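Staining a softwood worktop or bench top in a strong colour

These notes cover water-based and spirit-based stains on pine, spruce and similar softwoods, indoors. They do not cover outdoor decking stains, which contain wax and behave differently. Hardwoods with a closed grain, such as beech and maple, take less colour and need a separate test.

Before you start

Check what is already on the surface. Put a few drops of water on the timber in several places and leave them for a few minutes. If the water beads, there is oil, wax or varnish present and the stain will not go in evenly. If it soaks in and leaves a dark spot, the surface is open.

Old wax comes off with white spirit and a grey nylon pad. Change the cloth often, as a loaded cloth only moves the wax about. Old varnish has to be scraped or sanded. A card scraper is quicker than paper on a flat top and makes far less dust, but the burr must be fresh.

Glue is the other common fault. Squeezed-out PVA along a joint seals the grain and shows as a pale line after staining. Wipe the joints with a damp cloth and look along them at a low angle; glue stays shiny when the wood around it goes dull.

Sanding

Work through 80, 120 and 180 grit. Stop at 180 for a strong colour. Finer paper burnishes the surface and the stain has less to hold on to, so the result is paler. End grain is the exception. It drinks more than the face and goes much darker, so take it to 320 if you want the two to match.

Sand with the grain. Scratches across it cannot be seen on bare pine but fill with pigment and show up as soon as the stain is wiped. If you use a random orbit sander, finish by hand with the last grit.

Raise the grain before a water-based stain. Wipe the whole surface with a damp sponge, leave it overnight, then knock back the fibres with worn 180. Two strokes in each place are enough. Skip this step for spirit-based stain.

Vacuum the surface, then wipe it with a cloth barely damp with white spirit (plain water for water-based stain). Do not use a tack cloth under a water-based product. Some leave a residue that causes small round craters.

Blotching

Softwood absorbs unevenly. The soft pale wood between the rings takes a lot of stain and the hard dark rings take little, so the grain pattern can reverse, with the previously pale wood now the darker part. Around knots the fibres turn upwards and behave like end grain, giving dark halos. Some people like this. If you do not, use a conditioner.

A thin coat of dewaxed shellac works well. The mix I use is one part ready-made shellac sanding sealer to three parts meths. Brush it on quickly, let it dry for an hour and go over it lightly with 320. The colour will be weaker afterwards and a second coat of stain is usually needed.

Knots that still carry resin should be sealed with full-strength shellac, or they will bleed through the finish in warm weather.

Mixing the colour

Greens and blues are altered by the yellow of the timber underneath. A blue stain on fresh pine will look green, and a green stain will look more yellow than it does in the tin. To pull it back, add a small amount of blue. To deepen it without making it muddy, add black by the drop and stir for a full minute between additions.

Mix enough for the whole job in one container. For a bench top of ordinary size, 500 ml covers two coats with some left for repairs. Two tins of the same colour from different batches should be poured together before use. I have used the Flokitz water-based range and the Rindier spirit range, and both can be thinned by up to 20 per cent with the correct thinner. Do not mix one with the other.

Test on an offcut of the same board, sanded in the same way, and put the topcoat on half of it. The stain dries flat and chalky and only returns to its true colour under varnish. Many people add a coat they did not need after judging the colour at this stage.

Applying

1. Stir the stain from the bottom of the tin. Pigment settles again within 10 minutes, so keep stirring as you go.
2. Load a folded lint-free cloth or a foam pad. Work along one board at a time for its full length.
3. Keep a wet edge. Where a dry edge is overlapped there will be a darker band.
4. Wipe off the surplus along the grain before it becomes sticky. On water-based stain in a heated room this may be three minutes or less.
5. Do the underside and edges last, with a drier cloth.

On a top made of several boards, stop only at a seam between boards. A small change of shade there looks natural. A change of shade halfway along a board does not.

Judging the result

Look at the work in daylight and again under the lamp it will be used with. Green in particular shifts with the light, and a patch that seems dark may only be in shadow. Move the lamp before reaching for the tin.

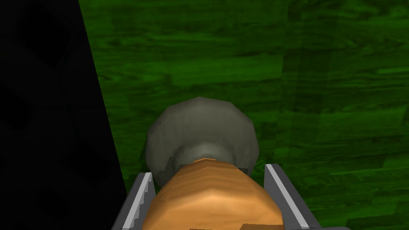
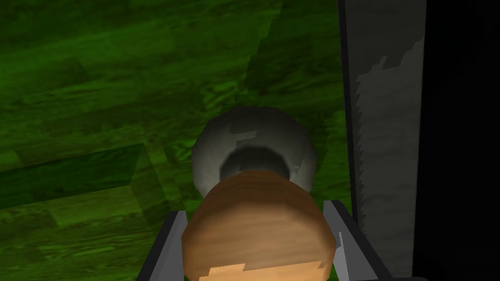 Green wood grain, brighter in some parts of the surface and darker in others.

Mateja Nikolaidis

Topcoats

Leave water-based stain overnight and spirit-based stain for a full day before varnishing. Rub a white cloth on an out-of-sight corner. If colour comes off, wait.

The first coat should not share a solvent with the stain. A water-based varnish brushed over a water-based stain can lift the pigment and leave streaks. Either use an oil-based varnish or put one coat of shellac between them.

Apply three thin coats of varnish to a worktop, rubbing down with 320 between coats. Take care at the edges, where it is easy to go through to bare wood. If that happens, touch in with stain on a small artist's brush and let it dry before the next coat.

Rags

Cloths used with oil-based products can heat up and catch fire when left in a heap. Lay them flat outdoors until stiff, or put them in a lidded metal tin filled with water.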